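Keeping an honorary consulate in good order: flags, pens, table linen and guests

October 4, 2019
By Līga Zariņš

An honorary consulate is usually a couple of rooms in somebody's business premises, with a plate by the door and no housekeeping budget. Ours is on the first floor in Brostel. I have looked after it through two consuls and one agreement on school exchanges with the town of Halvorsen, and these are the things I would write down for whoever gets the job next.

Flags

Outdoor flags are polyester and can go in the machine at 30 degrees with a small amount of ordinary liquid. Wash each flag on its own. Red runs into white more easily than you would think, even on a flag that has been washed before, and a pink stripe can't be sent back up the pole. If you must wash two together, put a colour catcher sheet in and take them out the minute the cycle ends.

Indoor flags with a fringe are a different matter. Ours are satin and I don't wash them at all. Hang them in the bathroom while somebody runs a hot shower, then brush down with a soft clothes brush, always in the same direction. The fringe can be combed with a wide-toothed comb while it is still a little damp.

Iron from the back with a cotton cloth in between. Embroidered arms should be laid face down on a folded towel so that the stitching sinks in and isn't flattened.

Small table flags come out of the drawer creased every time. Store them rolled around the cardboard tube from kitchen foil. Check which way up they go before the guests come. I keep a printed sheet of the flags we use most inside the cupboard door, and I look at it even for the ones I know.

When two countries' flags stand together they should be the same size and at the same height. Many countries have their own rule about which side the visitor's flag goes on, so ask the embassy. Mine answered by email within the day.

Leather signing folders

Wipe with a barely damp cloth, dry, then a thin coat of neutral cream. Coloured polish comes off on cuffs. Leave for a night before anybody handles them. If the folder has a ribbon down the spine, iron it cool and seal the cut end with a touch of clear nail varnish.

Keep the folders flat. Ours stood upright in a cupboard for one winter and the covers still curl. A heavy atlas on top for a few weeks in December helped a bit.

Pens

Fill fountain pens on the morning of the signing, write half a page with each, wipe the nib and cap it. Put a second pen beside the first. Blotting paper should be cut to fit inside the folder, and a sheet of A4 cut in four is about the right size for most signatures.

Ink on a white cloth: dab with kitchen paper, don't rub, then milk, then cold water, then the wash. It works on washable blue. For permanent black I have found nothing that works, and the green baize cloth now goes over the white one whenever there are pens on the table.

Seating and place cards

Write names exactly as the delegation's office sends them, with every accent. If a keyboard won't produce a letter, copy it out of their email. Fold the card so that the name can be read from both sides. The person sitting opposite needs it more than the person behind it does.

Card of 250 grams stands up by itself. Thinner card falls over when the door opens.

Ask about food as early as you can, and ask in writing. I keep the replies in a notebook by country and by name, and people are pleased when they come a second time and there is no fish.
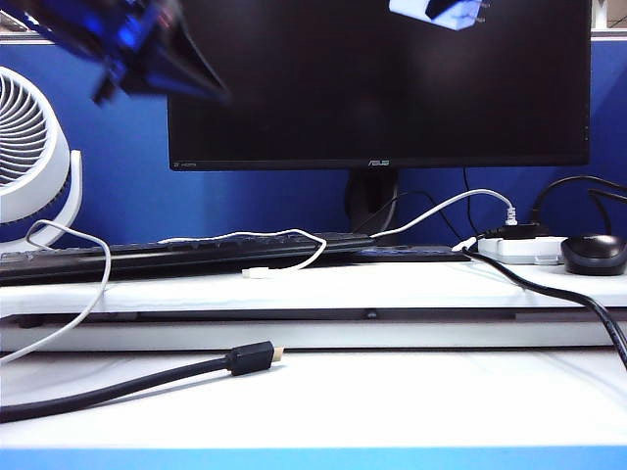
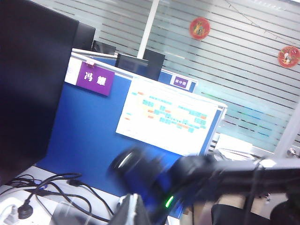

Gifts

Put every gift in the book the same day, with who gave it and when. Silver plate goes in acid-free tissue, never newspaper. Carved wood wants a dry duster and to be kept off the radiator shelf. Framed pictures of bridges, of which we have a great many, hang in rotation, and the one from the visiting town goes up the night before. Check the book first. We once had Halvorsen's clock on display and their own mayor's tea set still in its box.

For gifts going the other way, remember that people have to fly home with them. Honey in a glass jar is heavy and has to go in the hold. A linen tea towel weighs nothing and I have never had one refused.

The brass plate

Cut a piece of card to fit round the plate and hold it against the wall while you polish, so the cream doesn't mark the stone. Do the screws with a cotton bud. Ours needs doing every fortnight in winter and once a month in summer, more often if the road is being dug up.

Recent tips

Getting candle wax out of a table runner
Coffee for 70 with 2 urns
Storing folding chairs in a damp cellar
Removing old labels from box files

We use cookies to remember your settings and to see which pages are read. By continuing to use this site you accept this. Accept | Change settings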